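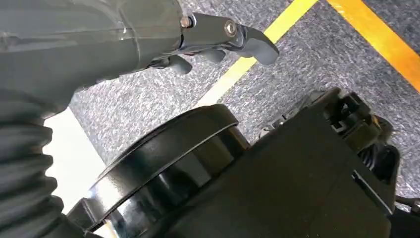

Fotell：家常菜谱模糊用量词数据集

数据 > 饮食文本 > 中文 > Fotell

Fotell收录中文家常菜谱里那些不肯说清楚的用量：少许、适量、一小把、半碗不到、酱油转一圈。共1708条，每条带原句、所属菜名、食材类别，以及标注员认为作者想说的克数。最后一列请带着同情心使用。

本版发布日期：2020年11月30日

文件

fotell_main.csv　主表，UTF-8，逗号分隔。原句里的逗号一律为全角，如果你的程序仍然读错列，请先检查程序。
fotell_disputed.csv　两位标注员谈不拢的340条，另存一份，主表里也有。
units.txt　用量词清单。“适量”排第一，当之无愧。

字段

id　编号，八月重排过，与旧版不兼容。
text　原句，错别字保留，“蒜茸”与“蒜蓉”各过各的。
dish　菜名。
ingredient　食材类别，分19类。“其他”类里主要是老抽和生抽分不清的句子。
phrase　用量词。
grams_low、grams_high　克数下限与上限，可为空。

标注

标注由Sunita Rajput和Pallavi Prajapati完成，先各标各的，再对表。Sunita做菜偏咸，Pallavi不放糖，这一点在“少许盐”和“糖适量”两组数据里看得相当清楚，我们没有修正。上下限相差一倍以上的归入争议表。“油多一点”曾单独讨论了一个下午，结论是留空。

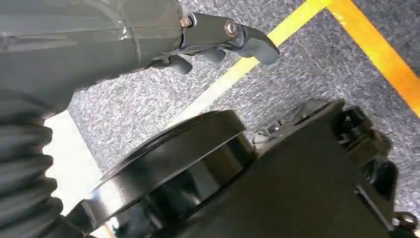
争议表的归类规则在这一版改得更死板了。旧版写的是“差异明显者归入争议”，于是什么叫明显，又成了一项新的争议。规则这种东西，最好像图中地毯上那条黄色胶带线，低头就能看见，踩没踩过去一目了然。现在统一按倍数算，恰好一倍的算没过线。仍有人来信说某条“一勺”冤枉，请附上勺子的容积，否则不受理。

已知问题

“一勺”没有区分汤匙和炒勺，两者差得足以毁掉一锅汤。
“两根葱”按去根后的重量估，但原作者去不去根，无从得知。
方言用量词偏少，“一眼眼”“一滴滴”只收了最常见的写法。
有一条原句是“盐按心情”，克数下限为0，上限为2000。这是Pallavi填的，她坚持不改。

用途

适合做用量词抽取、食材实体识别，或者研究人在厨房里如何回避承诺。不适合直接拿去做饭。Hoàng用旧版的克数中位数腌过一坛萝卜，更新记录里有他的意见，措辞已略作处理。

更新记录

1.2　编号重排；拆出争议表；删去一条混进来的洗衣说明（“洗衣粉适量”）。
1.1　补充凉菜部分。
1.0　首次发布。

引用

Rajput与Prajapati，《Fotell：家常菜谱模糊用量词数据集》，1.2版，Pletanbridge。

勘误请写明id和理由。只写“我妈不是这么放的”也可以，会登记，暂不改数。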